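Spiral stair in an old shop building - what to do with the space underneath?

Started by hurkgate_ivana

hurkgate_ivana
Original poster
We took over the ground floor of a building in the Hurkgate district in December. It was put up as a showroom in 1982 and the stair is original as far as I know. It curves up to a mezzanine where we keep stock and paperwork. Dark brown wooden treads, white stringer. From the floor under it you look straight up at the undersides of the treads, and they spread out like a fan.

The problem is the space underneath. It is big enough that leaving it empty feels like a waste, but the height changes with every step and nothing with a square top fits well. Right now there is a table in there with some equipment on it and the cables just run across the top.
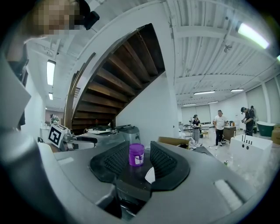
My business partner Sebastián wants to box the whole thing in and make a closet. I would like to keep it open and use it as a work corner. We do small repairs and labeling, so mostly we need a bench surface, power, and somewhere for small containers. Budget is 4000 for everything, including an electrician. What have other people done?

marcombe_joiner
Don't box it in. I've been called out to undo three of those. The curve means every panel is a different shape, you pay for the labor, and you end up with a closet where the back third can't be reached without crawling. On 4000 you would spend most of it on the enclosure and have nothing left for the bench.

What I would do is a bench with a curved back edge. Make a cardboard template first. Keep the front edge straight so you can put a normal stool at it.

tallpaul
Have to disagree with marcombe. We boxed ours in and it has been fine for years. You put the tall things at the high end and the low end gets the stuff you need once a year. An open space under a stair collects dust and junk, and everybody who walks in sees it.

marcombe_joiner
Was yours a straight run or a spiral?

tallpaul
Straight.

marcombe_joiner
Then it's a different job. A straight run gives you one slope and you can frame to it in a morning.

tallpaul
Fair enough on the framing. I still think she'll have a junk pile there in six months if it stays open.

ocampo_sparks
Electrician here. Before anyone builds anything, get the outlets sorted. If cables are running over the top of the equipment now, you are probably short on outlets or they are in the wrong place. Have a strip put on the wall just above bench height, and run the leads down through a grommet at the back.

Also think about light. Ceiling fixtures don't do much for you under a stair because the treads throw a shadow right on the work. I'd put an LED bar under the stringer and budget 250 for that and the switch. Check with the landlord before you screw anything into the stair itself.

hurkgate_ivana
Original poster
Thanks all. The ceiling is the open kind, white, with beams and ducts and long fluorescent tubes. The room in general is bright, but yes, it's dim at the back corner under there. I hadn't thought about a light on the stringer.

Landlord is fine with anything that can be taken out again.

sz_stendetti
Sebastián Zúñiga here, the one who wants the closet. Ivana left out that we have nowhere to put coats, the vacuum or the spare boxes. A bench doesn't help with that. I don't care what it looks like from the front door.

lowbeam
You could split it. Bench at the high side, a low cabinet on wheels at the short side, vacuum goes in the cabinet. Coats go on hooks on a wall. You mention a mezzanine, so the spare boxes can go up there.

sz_stendetti
I am the one who carries the boxes up a spiral stair, so no to that last part. The rolling cabinet I could live with.

marcombe_joiner
Rolling cabinet is a good call, and it answers tallpaul's point about junk too. Make it a little lower than you think you need. People measure at the front edge of the tread and forget that the next one down is lower.

For the small containers, use a narrow shelf with a lip, one container deep. If you go two deep the back row gets forgotten.

tallpaul
If you do go open, at least put a back panel behind the bench and paint it the same white as the stringer. Makes it look planned. I had a sheet cut to size for 200 and that included delivery.

ocampo_sparks
Get the wiring done before the back panel goes up, please.

hurkgate_ivana
Original poster
OK, we talked it over. Going with lowbeam's split: bench with the curved back, rolling cabinet at the short end, hooks by the door. I'm making the cardboard template first and will post the measurements when I have them. Marcombe, would you go with ply or solid for the top?

marcombe_joiner
Ply, with a hardwood strip on the front edge. Solid will move on you and a curved back makes that harder to deal with. Leave a small gap at the wall.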